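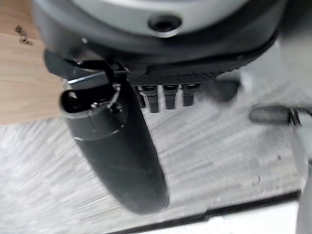
Armelle Renaud told me over the bench that I'd spent four months teaching an arm to do a job she could finish before the kettle boiled. I said that was unfair. Then I timed her, and she was right, so that's where I'm starting.

**Opening (keep it short)**

- Say hello, say which workshop. Most of them will know it.
- The talk is called "Was it worth it?" Don't answer that yet.
- Ask who has built an arm, then who still uses it. Wait for the second lot of hands.

**What I set out to do**

I make small wooden boxes. The dull part is shifting blocks from the stack to the jig, one after another, all evening. I'd read plenty of cheerful write-ups by people who'd handed that sort of thing to a machine at home, and I wanted to know how much of it was true.

The arm is a second-hand Delex. The control board is from Riteo and the software is Stillico, the free version. I don't have a grudge against any of them. If anyone asks which to buy, say I've only owned one of each and leave it there.

**The gripper**

(Slow down here, this is the bit they came for.)

- A black finger with a rounded, blunt end. I like blunt. A sharp tip digs into soft wood and you find the dent when the varnish goes on.
- The camera sits down at the wrist, so it sees the finger and whatever is just past it. Good for the last bit of a move, poor for everything before that.
- Pale wood on pale metal, in my workshop. The software hates this. I tried dimming the light, then a lamp from the side, then a sheet of brown paper. The brown paper won, which tells you something about the clever part.
- Blur. Anything quick smears the picture, and the maker's demo films are never shot at the speed you'd want to work at. Slow the arm down and it sees better – and then it's slower than Armelle by even more.

**The numbers**

Read these out, don't put them on a slide.

- 50 blocks, one run, me sitting on my hands.
- The arm placed 20 of them well enough to leave alone.
- It took 56 minutes.

Pause. Someone will say it'll get better with more practice runs. It may. I've done more since and I can't honestly show you a line going up. Some evenings are good and some aren't, and I haven't found what changes. If you have a theory, write it down before I test it, please, and not after.

**The Marchal jig**

Armelle lent me her Marchal jig in July. It's a slope with a stop at the bottom. Blocks slide down and the next one is always in the same spot.

With that in place I switched off the camera part altogether and had the arm go to one fixed point every time. It was the best evening the thing has had. I wasn't pleased. I'd spent weeks on the seeing, and a slope did more for me than all of it.

Mention: fixed moves only work while the blocks are the same size. Mine mostly are. If yours aren't, you're back to the camera and I'm sorry.

**Things I'd ask anyone selling this**

- How many tries were cut from the film?
- Who put the parts back between goes?
- What was the light like?
- What happens at the edge of the plate?

(The last one is from experience. Tell the story about the tin of wax if there's time. Skip it if the kids from the coding club are in.)

**If they ask whether I'm keeping it**

Yes, for now. I enjoy it. That's a hobby talking and I'd rather say so than pretend I'm saving time. I'm making the same number of boxes as last year, and the bench has less room on it.

**Finish**

Thank Armelle for the jig. Hand round the finger mount, and ask for it back before the tea break – I've only got the one.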